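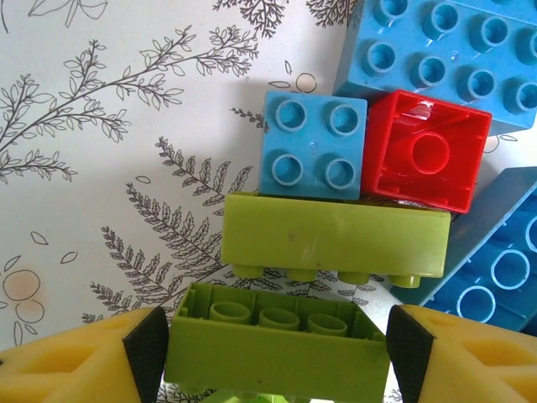

Every spring my daughter's school sends home a list of things the children must bring for the end-of-year sale, and every spring I am surprised by how much we own. This year I decided to be serious. I opened all the closets in our apartment and I did not close them until the evening.

I grew up in a house where one drawer was enough for my toys. I do not say it with pride or with sadness. The drawer stuck in winter, and I remember the sound of it better than I remember what was inside. My daughter has 11 boxes. When I ask her for one thing, she looks in three of them and then she comes back with something else, quite happy.

My opinion is simple and I know that many parents do not share it: a child should be allowed to keep a thing that is broken or missing its pair, and the adult should give away the things that are complete. A complete set can make another child glad. Half a set has value only for the one who remembers the other half.

The school does not agree with me. The list asks for toys "in original box," as if a toy which was played with properly could still have its box. At the sale in the Gotuletti hall last year I saw a puzzle of 2,000 pieces with the plastic still around it. It was sold for the third time, I think. People give it, people buy it, and it stays closed — a very polite puzzle. 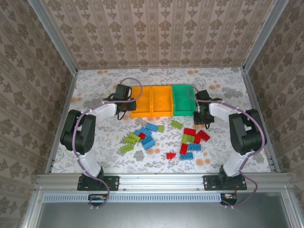 What we should ask for

I would like the list to be shorter and more honest. Ask for bricks without a box, in any bag. Ask for books with a name written inside. When I lived near the Fleta market, there was a man's stall where everything was sold by weight, and children put their arms in up to the elbow. They chose slowly. I paid 45 cents once for a wooden duck without wheels, and it is still on our kitchen shelf.

Some parents tell me that a used thing without its box looks poor on a table. Maybe it does. But the money goes to the school trip, and the bus driver does not ask from which kind of toy it came.

My daughter filled two bags in the end. She took one small car out again in the elevator, and I let her.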